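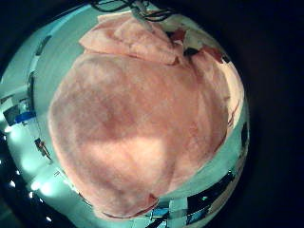
Pink fleece, fold at the top.

July 13, 2021 - pilling and dye bleed

Second round on the brushed fleeces. Martindale is back from service, ran the Skomholm gray and the Schouten navy, both to 2000 rubs. Gray is a 4, maybe 3-4 if Serpil is grading. Navy is bad. Little hard balls all over the face by the first check, and I stopped writing notes on it after that becuase there was nothing new to say.

Wash tests: 5 cycles each, warm, no softener. Navy bled onto the cotton strip AGAIN. Multifiber strip shows it mostly on the nylon. Aba thinks it is leftover dye, wants one swatch with an extra cold rinse before the first wash. Fine, but label it seperately this time. Two bags from last week have no lot number on them and I am not guessing.

Lot 2661 - cut from the wrong end of the roll, selvage included. Redo. Milagros has the template, the 100 mm circle, not the old one with the chipped edge.

Scale drifting again. Zeroed it, weighed the same disk, got a different number, zeroed it again. Moved it away from the AC vent and it settled down. Leave it on the far bench please.

Called Pondport re: the anti-pill finish. They say it goes on after brushing. Their sheet says before. Asked for it in writing, Aurelio to chase if nothing comes.

Shrinkage on the gray: fine lengthwise, a bit more across than I like. Need to remeasure once it has sat overnight flat, Vega pulled it out of the dryer early and it went straight on the table.

To do:
- cold rinse swatch, navy
- recut 2661
- order gray scale cards, ours are grubby
- August booking for the light box, ask Serpil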